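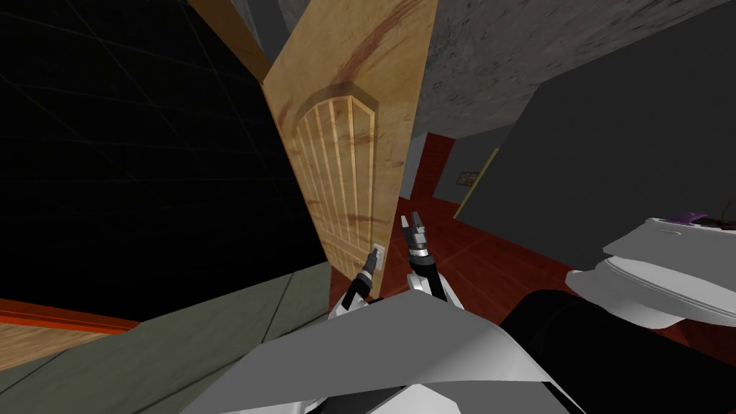 Pale door, arched panel with slats in the upper half

From: the Fitcombe end of the list
To: Old House Doors & Joinery list
Subject: Re: Sticking doors in damp weather (long, sorry!)

On a November evening, a member in Pustton wrote:

> Three of our upstairs doors have started binding at the top
> corner on the latch side. They swing fine all summer and then
> by the time the leaves are down I have to put a shoulder to
> them. My neighbor says plane them and be done with it. I'm
> nervous about taking wood off a door that's older than I am.
> Is there anything to try first? Also, does anybody still
> bother with wax on the edges?
>
> (We've lived here 14 years and it was never this bad.)

Oh, I'm so glad you asked before you got the plane out! Yes, there is plenty to try first, and most of it costs nothing but an afternoon.

Start with the hinges. Open the door halfway, take hold of the knob and lift. If you feel any play at all, the top hinge has loosened and the whole door is leaning toward the latch side, and a top corner that binds is just what you'd expect from that. Take out one screw at a time from the top hinge (jamb side) and put in a longer one that reaches the stud behind. Go easy on the last few turns. I did this on our bedroom door and the gap at the top opened up while I was still turning the screwdriver — I called everybody in the house upstairs to look at it!

If the holes are chewed out, glue in hardwood dowel, let it set overnight, and drill again. Matchsticks will do in a pinch but I've had to redo every one I ever fixed that way.

Next, shut the door on a strip of carbon paper and find out exactly where it rubs. People guess, and they guess wrong. Mine was rubbing on a blob of old paint the size of a lentil. Two strokes with a scraper and that was the end of a problem I'd been cursing since we moved in.

Then look at the top and bottom edges. Borrow a hand mirror and hold it up over the top of the door, or use your phone. On our place not one of the upstairs doors had ever been sealed up there, just bare end grain on the stiles drinking in the damp every fall. Wait for a dry spell, with the heat on, let the door shrink back, and then give the top and bottom two thin coats of shellac or whatever you finish with. For the bottom you do have to pull the hinge pins. Get a helper, old doors are heavier than they look.

As for wax, YES, people still bother! I rub a plain candle stub down the latch edge every October and it makes a lovely difference. Keep it off any spot you may want to paint later.

If you've done all that and it still binds in a wet month, then plane, but take it from the hinge side if you can, so the lock mortise stays where it is. You'll have to deepen the hinge recesses to match. Slow work, very satisfying. I use a little Ogura block plane that I picked up secondhand, and I bevel the edge slightly toward the stop so it clears as it closes.

One more thought on your 14 years. Has anything changed in the house? New windows, a dryer venting indoors, a bathroom fan that quit? We had a run of swollen doors the winter after the hall radiator was taken out. I put an Eveo humidity meter on the landing and was amazed how much it climbed after showers. Leaving the bathroom window open a crack helped more than I would have believed.

Do write back and tell us what the carbon paper shows! And if you have old hinges with a maker's mark on them, please post that too. I've been trying to match a pair since 2000 and I live in hope.

Cheers from a rainy Fitcombe

--
Old House Doors & Joinery list, message 1209
To leave the list, send a blank message with "unsubscribe" in the subject line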